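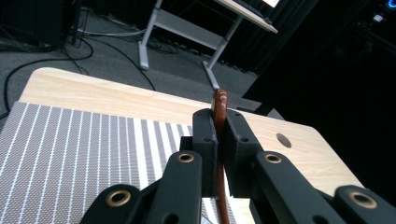 2. Mobiliário: tampos e varões

O tampo de madeira clara destinado à sala comum da residência Bloxham encontra-se em fase de ensaio de montagem. A superfície apresenta veio fino e tom bege pálido, com canto frontal arredondado e um furo oval aberto na madeira. Os varões são cilíndricos, de acabamento brilhante em castanho-avermelhado, com a ponta superior arredondada e ligeiramente recurvada.

A encomenda à Prornska compreende 83 varões e os tampos correspondentes. Os varões foram recebidos em novembro, num único lote. A verificação do acabamento está concluída e 60 unidades foram aceites sem reservas. As restantes 23 regressaram ao fornecedor para novo polimento, sem custo para o projeto. O motivo é sempre o mesmo: riscos longitudinais junto à extremidade inferior — zona que fica visível depois da montagem.

O contorno do furo oval mantém-se conforme o desenho aprovado. Foi pedida à oficina uma quebra de aresta mais suave na face superior e a alteração será aplicada a todas as peças ainda por cortar. As já cortadas serão retificadas à mão.

3. Execução financeira

A rubrica de mobiliário regista uma despesa de 600 euros em ferragens e consumíveis, dentro do previsto. O transporte de devolução foi suportado pela Prornska. Ficam por faturar 227 euros relativos ao verniz do segundo lote de tampos. Não se propõe transferência entre rubricas neste período.

4. Desvios e riscos

O polimento adicional atrasa a montagem em duas semanas. O calendário da pintura da sala não é afetado, dado que os trabalhos decorrem em paralelo. Subsiste uma dúvida quanto à tonalidade do segundo lote de varões. A Urkomow, responsável pela montagem, solicitou uma amostra antes da entrega — pedido já transmitido ao fornecedor e ainda sem resposta.

5. Próximo período

Receção e nova verificação dos varões devolvidos.
Retificação manual das arestas dos furos.
Envernizamento do segundo lote de tampos.
Montagem na sala comum, a cargo da Urkomow.
Envio à Punivo do mapa de despesas atualizado, com cópia das guias de devolução.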